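Folding at Drorach: What Changes for the People Who Sort the Clothes
Student project report, Ida Kasten
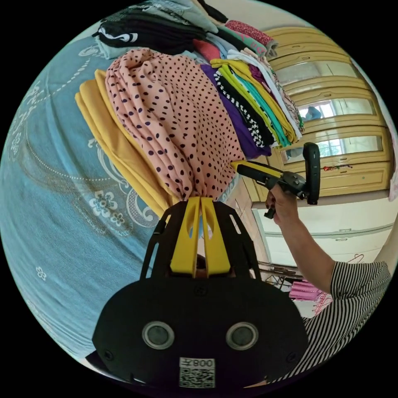 Hamish Brunton told me he would gladly hand over the folding, as long as somebody still asked him which pile a thing belongs in.

I kept coming back to that remark all through my weeks at Drorach, where everyone was kind enough to let me stand in the way and ask questions. The clothes service there handles 2,000 pieces a month, and in December it plans to give part of the folding to a machine called Sketari. Two people have been teaching it, working with hand-held grippers (black, with yellow fingers) on ordinary clothes: soft polka-dot cloth, stripes, purples and yellows, whatever needs doing.

What surprised me most was how the talk at break had changed! People who had folded by habit for years were suddenly comparing how they pick up a hem. Three of them told me they liked being asked. Two were worried about their hours, and I don't think the plan answers them yet. My next visit is to Flallholm, where the same machine is already running on the early shift.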